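Jendstead Household Handling Study
Call for Participants and Session Assistants

Applications are invited from adults who wish to take part in a study of how people fold, coil, sort and put away soft household goods. The study is run by the Jendstead Center for Domestic Work and is hosted in the workshop hall on Drurness Road. Two kinds of role are open in this round: participants, who attend individual sessions, and session assistants, who are engaged part-time for the length of the study.

The closing date for both roles is 19th July.

Background

Most written guidance on caring for cloths, towels and linen is concerned with washing. Much less has been recorded about what happens afterward, when a mixed pile is brought to a table and has to be dealt with. People differ widely in where they begin, which items they set aside, how they flatten a cloth before folding it, and what they consider finished. The study collects these differences in a consistent manner so that they can be compared and later used in teaching materials for home care workers.

An earlier phase of the study was limited to flat items such as pillowcases and dish towels. The present phase adds items that do not fold, including rope and plush toys, and asks participants to work on mixed surfaces where several kinds of item lie together.
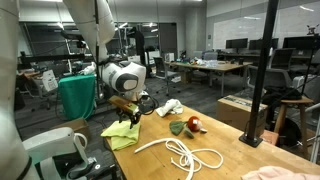

Sessions are held at a workbench and are carried out standing unless a seat is requested. Each session begins from an unsorted arrangement. Participants receive a short spoken instruction, for example to clear the bench, to fold the cloths only, or to bring the rope into a coil that can be lifted with one hand. No further guidance is given about method. There is no correct result, and speed is not assessed.

What participants will be asked to do

Each participant attends 4 sessions on separate days. In the first, the items are cloths and towels of differing size and weight. The second introduces rope. The third combines all items, plush toys included, and the fourth repeats whichever task the participant found most difficult. Sessions last one hour, with a break at the midpoint, and are followed by a brief conversation with a member of the study staff.

Participants may stop at any time without giving a reason. A session that is ended early is paid in full.
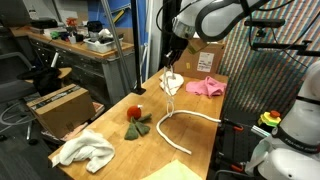 Rope, cloths, a towel and a plush toy on the workbench.

Who may apply as a participant

Applicants must be 18 years of age or older and able to follow spoken instructions in English. No experience is required. The study particularly welcomes people who do the laundry for a large household, people who have worked in hotels, hospitals or theaters, and people who seldom fold anything. Left-handed applicants are encouraged to apply, as are those with reduced grip or limited movement in the hands. Adjustments to bench height and session length can be arranged in advance.

Applicants with a known sensitivity to laundry detergent or textile dust should mention it on the form. Long sleeves must be rolled above the wrist during sessions, and rings and bracelets removed. Lockers are provided.

Payment

Participants receive $200 on completion of the full series, paid by bank transfer. Those who withdraw between sessions are paid for each session attended. Local bus fares are reimbursed against receipts.

Session assistant (part-time, fixed term)

Assistants prepare the bench before each session, return items to their starting arrangement, read the spoken instructions and keep the written record. They are also responsible for the care of the study textiles, which are laundered, inspected for wear and replaced as needed. Supplies are ordered through Kuhlmann, and assistants check deliveries against the order sheet when boxes arrive.

The post pays $2,745 per month before tax and runs until the end of December. Hours are divided between mornings and early evenings according to a schedule issued two weeks ahead.

Applicants for this post should have:

A clear speaking voice and legible handwriting
Experience of keeping records, in any setting
Patience with repeated work that must be done the same way each time
The ability to stand for long periods and to lift boxes of linen

Familiarity with Folter, the record-keeping software used by the study, is an advantage. Training is given during the first week.

Assistants are asked not to help, correct or praise participants during a task. Applicants sometimes underestimate how hard this is, and the interview therefore includes a practice session in which the candidate observes a member of staff at work and takes notes.

Comments from the earlier phase

Former participants were invited to send remarks for use in this notice.
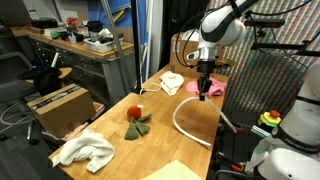 Oranuch Khamphan wrote that she had expected the towels to be the easy part and had spent most of her first session on them. She had always folded in thirds at home, she explained, and had never had to say why until she was asked in the conversation afterward. She would have liked more time with the larger towels, and she advised new participants to wear comfortable shoes.

In response to this and similar remarks, the break has been lengthened and a standing mat is now available on request.

Records and privacy

Sessions are recorded for study purposes. Names are kept apart from session records, and each participant is assigned a code at the first visit. Participants may ask for their records to be withdrawn up to 30 days after the final session. A consent form is sent with the confirmation letter and must be signed before the first session begins.

How to apply

Application forms for both roles are available at the front desk of the workshop hall or by mail from the Jendstead Center for Domestic Work. Participants should complete the short form and list the times of day at which they are generally available. Applicants for the assistant post should complete the long form and attach a résumé and the names of two references.

All applicants will receive a reply. Interviews for the assistant post will be held at the hall, and candidates should allow 90 minutes. The entrance is on the Drurness Road side of the building. Step-free access is through the courtyard gate, which is opened on request at the front desk.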